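The canister clear-out, or how I lost a whole morning to lids

I had one job on the weekend and it was to clean the oven. So naturally I spent the whole morning on canisters instead!

If you've been reading Mabula Street Kitchen for a while you'll know my weakness. I can walk past a shoe sale without blinking, but show me a canister with a lid that fits properly and I'm gone. The grey one came from Prillgate (30 dollars, and I'd pay it again), and the pink came later, when I decided the bench needed cheering up. Then there's the speckled plate with the dark blue rim, my favourite thing in the entire kitchen – it goes with the grey marble so well that I've stopped putting it away.

Lids, plate, tongs, canisters, all out on the stone:
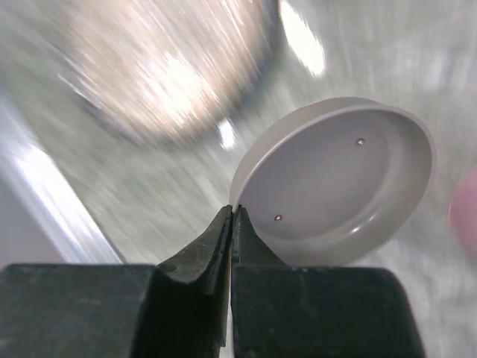
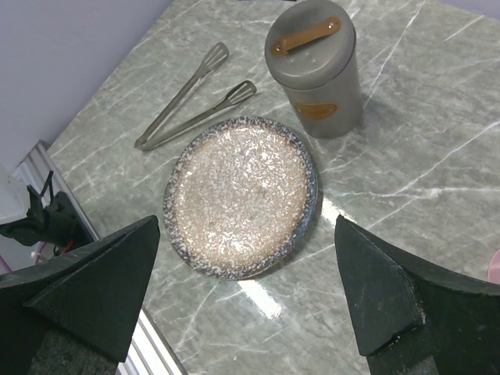
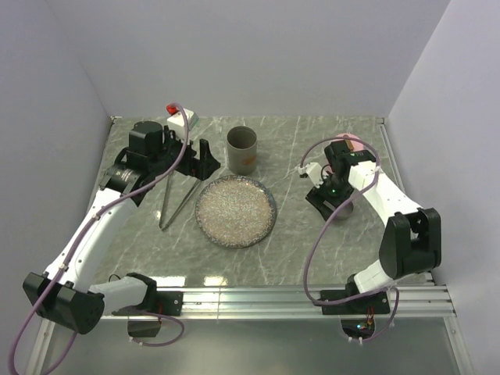
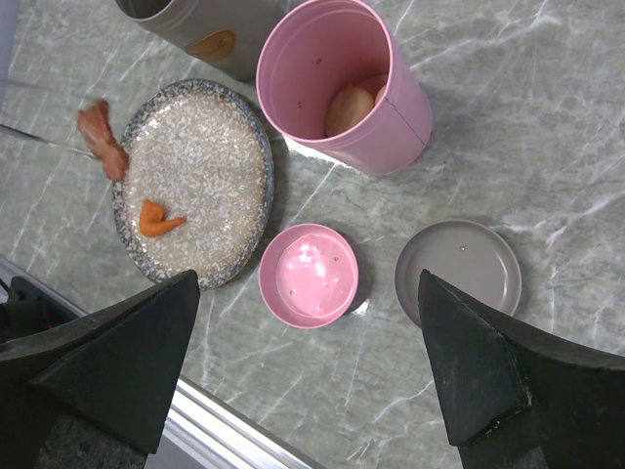

Posted by the Norkusberg kitchen tragic
Writer, cook and chief washer-upper, Mabula Street Kitchen

Anyway, lids. My rule now is that a lid lives on its canister or it lives nowhere. I used to keep them all in the bottom drawer, which sounds organised until you're hunting for the right one with rice all over your hands (and the kettle going, and someone at the door).

Rice gets the tallest container because I buy it in the big bag. Anything I use less than once a month goes up high, and snacks go up even higher, for my own protection. I wipe each canister out with a cloth and a splash of white vinegar, then leave it open on the bench overnight before I fill it again.

Tongs are the bit I haven't solved. They won't go in the cutlery tray, they jam the second drawer every single time, and the crock by the stove is already full of wooden spoons. I had a look at the Kilanent wall rail but it's 50 dollars plus postage and I'd have to drill into the tiles – not keen. If you've found a good spot for yours, pop it in the comments, please!

The oven is still filthy, by the way. Next weekend.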